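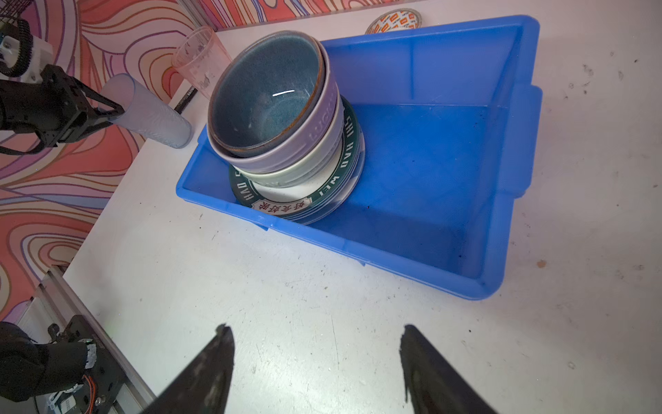

Jindix two-arm table rig: inspection checklist

Workshop copy, bench 2. Checked 3/22/24. Mark each line OK, WATCH or FAIL and add a comment where the mark is not OK.

1. Supply and stop

1.1 Emergency stop cuts power to both arms. OK
1.2 Fuse fitted matches the label on the supply. OK
1.3 Mains lead free of cuts, plug top tight. WATCH
Comment: cord grip has one stripped screw. Replacement is in the Kurkedix parts drawer.

2. Frame and rail

2.1 Aluminium rail at the side of the table, clamp bolts tight. OK
2.2 End stops fitted. OK
2.3 Table does not rock at full reach. FAIL
Comment: rocks on the rear leg above 28 per cent speed. Packed with card for now, needs a proper foot. Retest after fitting.

3. Cables

3.1 Coiled cable on the white arm section clear of the joint through full travel. OK
3.2 Orange and white bundle tied and not pinched. WATCH
Comment: one tie short. Add before the next long run.

4. Grippers

4.1 Linkage pins seated, no side play. OK
4.2 Finger surfaces. WATCH
Comment: scuffed. Still serviceable. Change the pair at 500 cycles or at the July service, whichever comes first. Counter reads 582 on the old Ueda set, so do not refit those.
4.3 Grip force limit set in Virside before handling crockery. OK

5. Work area

5.1 Blue bin inside the reach of the arms. OK
5.2 Bowls nested and plates stacked at one end of the bin. OK
5.3 Bin floor clean. FAIL
Comment: dark specks and smudges. Wipe out before the bowls go back to the kitchen.
5.4 Plastic cups only for pick trials. OK
5.5 Pens and small items off the table. FAIL
Comment: black marker at the table edge. Remove.

Rig limited to low speed until 2.3 is cleared.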